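From: Rocío Palacios
To: Irkent growers list
Date: August 10, 2023
Subject: Re: [irkent] Fall seed starting – pots, mix, who has what

Sohail, all – quick one before I lose signal again. Answers inline-ish, sorry for the mess.

> Sohail Naqvi wrote:
>
> Hi everyone. Second year in the plot and last year my fall
> brassicas were a disaster. Started them in plastic cells, they got
> leggy, I pulled half the roots off getting them out, then the
> cabbage moths finished what was left. Three questions:
>
> 1) Is it too late to start broccoli and kale from seed?
> 2) Benito said he uses paper for pots instead of plastic. Does it
> hold up or does it just turn to mush?
> 3) Who has the seed order from Cifuentes? I put in for two packets
> of the red kale and never saw them.
>
> Also happy to split a bale of mix if anybody is going to Finitz.
>
> Sohail

Not too late for kale. Broccoli is tight. I'd sow this week, no later, and if you can't get to it buy starts. Last year mine went in about when you're talking about and the heads were small but we ate them. Cabbage forget it, unless it's one of the little early ones.

Leggy = not enough light, nearly always. Put them outside. It's August, they don't need a windowsill. Morning sun, shade after lunch, water twice on the bad days. I had mine on top of the washing machine the first year and they looked like bean sprouts.

Moths – cover from day one. Not when you see holes, day one. Macarena has the leftover netting from the strawberry beds, ask her, she was going to cut it up for tomato ties which would be a shame. Pin the edges down all the way round or they walk in underneath. Check the backs of leaves anyway. Little yellow eggs, squash them with your thumb.

Seed order: Bonifacio has it. The box came to his house, not the shed, becuase Cifuentes still has the old address on file. 20 packets short, he's already written to them. Red kale is in there I think, I saw the beets and the winter lettuce and didn't dig any further. He's home most evenings. Knock loud.

Mix: I'm going to Finitz anyway for hose fittings, can bring back 4 bales if people tell me by tomorrow night. Don't get the cheap one with the bark in it, seedlings hate it. Patetti is fine if Finitz is out, a bit heavier, cut it with some perlite.

Money – give it to me at the gate, no transfers please, I never remember who sent what.

Now the paper pots. Yes they hold up, if you don't drown them. Benito and I have done it three seasons. Mush happens when they sit in a tray of water all day. Bottom water for twenty minutes, tip out the rest. Pack them shoulder to shoulder in a crate so they prop each other up, a lone one always flops.

How I do them, for whoever asked at the last workday too:

1. Paper. Newsprint or plain brown packing paper, no shiny stuff, no tape. Cut strips a bit taller than the pot you want, plus enough to fold under.

2. Roll it round a can or a fat dowel, two layers, three if it's thin newsprint. Slide it off. You want an open tube, and wrinkles don't matter at all.

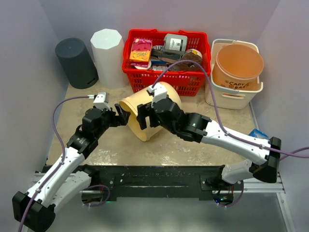
3. Fold the bottom in, like wrapping a roll of coins. Press it flat on the table with the can still inside if it fights you. Doesn't need to be pretty.

4. Fill right away with damp mix. Damp, not wet. Tap down, top up, tap again. An empty one blows off the bench if you look at it wrong.

5. Two seeds per pot, snip the weaker one later. Don't pull it.

6. Plant the whole thing. Tear off any paper sticking up above the soil, otherwise it wicks and dries the root ball out. I forgot this in January with the onoins and lost a row.

That's it. Sohail if you want to do a batch together I'm at the plot after six most days, bring your own can.

One more thing, whoever borrowed the long-neck watering can, please put it back on the hook.

Rocío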